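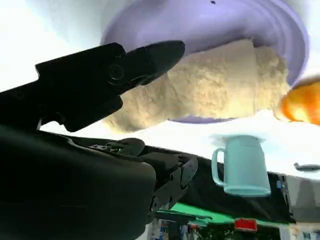
Greifer vor einer Schüssel mit Teig, Blick der Kamera am Roboterarm

Über uns

Trornumard – 5. Juni 2023 – Redaktion Trornumard
Lesezeit: 2 Minuten

Trornumard entwickelt Software für Roboterarme, die mit weichen und unregelmäßigen Materialien umgehen. Teig gehört dazu, ebenso Folie und Textil. Eigene Hardware bauen wir nicht.

Unser Hauptprodukt heißt Cerker. Es verbindet Wahrnehmung, Greifplanung und Regelung in einem Programm und läuft auf einem gewöhnlichen Industrierechner. Die Planung arbeitet direkt mit den Bildern der Kamera am Arm. Ein festes Modell des Objekts wird nicht verlangt – bei Teig gäbe es auch keines.

Wir sind 33 Mitarbeitende an zwei Standorten. In Vesport sitzen Entwicklung und Labor, im Büro an der Szczepańska Support und Schulung. Neue Versionen erscheinen viermal im Jahr, die nächste größere im November. Sie enthält einen überarbeiteten Editor für Bewegungsabläufe und ein Werkzeug zum Abspielen von Logdateien.

Anfragen zu Testlizenzen beantwortet der Support in Deutsch, Englisch und Polnisch.

Weitere Beiträge
Kamerakalibrierung am Handgelenk
Cerker: Hinweise zur Installation
Offene Stellen in Vesport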